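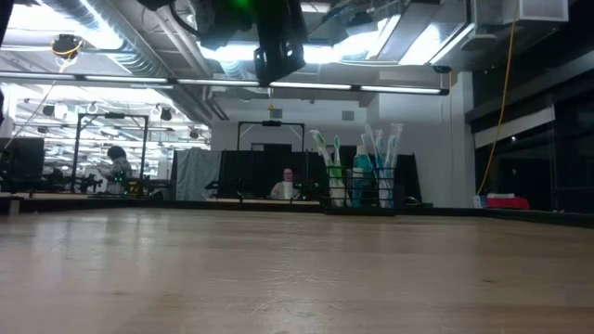 I keep going back and forth on the Carklow result. They trained on 400 teleoperated demos, threw out the clumsy ones, and the policy got worse! My hunch is that the fumbles were the good part, all those little recoveries when a grasp goes sideways.

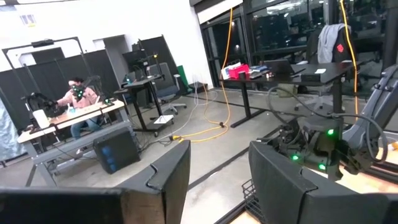

Havilen went the other way and kept all 1769 of theirs, bad days included, and I'd bet on that. I do wish somebody would run more than 40 trials before bragging, though (looking at you, Petek).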